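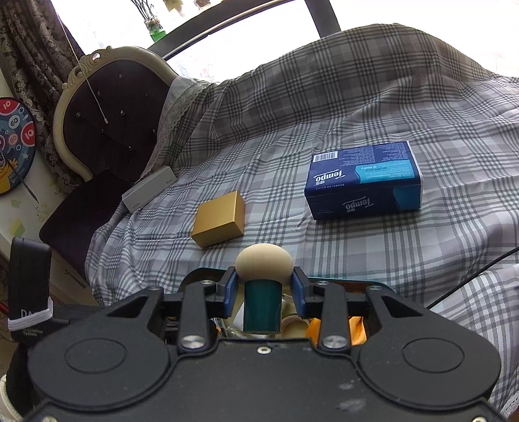 Según Mwende Shirima, lo primero que cambió fue el ruido: con menos gente empaquetando a mano, en la nave de Falmont se oye hablar a los compañeros. Lo segundo fue el horario.

Tiempo de lectura: 5 minutos

Falmont prepara pedidos de objetos pequeños para tiendas de barrio. Desde febrero, parte de la clasificación la hacen pinzas automáticas, que aprenden de movimientos grabados con una pinza de mano. Coger una pieza corta por la cabeza y mantenerla derecha es trabajo de un segundo para una persona. Para la máquina hay que repetirlo muchas veces – 384 en una sola semana.

Urmila Sisodia dejó la cinta y ahora graba esos movimientos. Cobra lo mismo y le duelen menos las muñecas, aunque echa en falta el turno de mañana. Amanuel Lemma sigue en la cinta y desconfía. Pidió por escrito que los diez puestos se mantengan hasta fin de año y espera respuesta.

La empresa ofrece formación a quien quiera cambiar de tarea. De momento se han apuntado cinco.

Artículos relacionados
Pistetti cierra su turno de noche
Un almacén sin carretillas en Cleltasthorpe
Rostami negocia los descansos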